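Room Cleaner Wanted, Part Time — Lurkham Guest Rooms

We are looking for one reliable person to clean and prepare our guest rooms at Lurkham. The work is 2 mornings per week and the pay is 85 dollars per morning. Experience is welcome but it is not required, we will teach you. 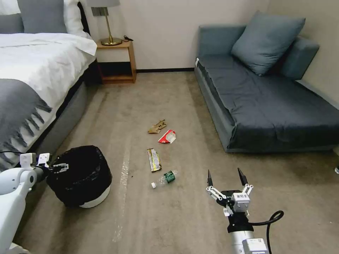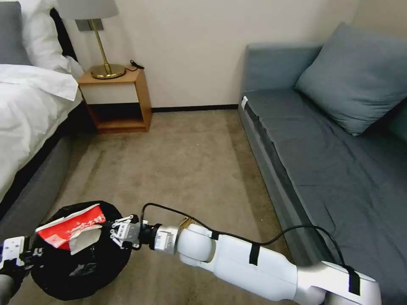 Guest room with carpet, bed, nightstand and lamp.

Your duties will be the following:
Pick up wrappers, bottles and small caps from the carpet before vacuuming
Empty the wastebasket and put a new bag
Make the bed with white duvet, and put the pillows at the head
Wipe the nightstand, also inside the open shelf
Dust the lamp, the shade and the base

Please look under the furniture also. Our last cleaner left in February and since then the rooms are done by the office staff, who have their own work to do.

You should be able to bend and lift, and to arrive on time. The Grastwood bus stops near to the gate.

To apply, write a short letter with your phone number to Edgardo Gatchalian, Room 79, Atallah House, Vullthorpe. Letters must reach us by Thursday, April 2, 2009.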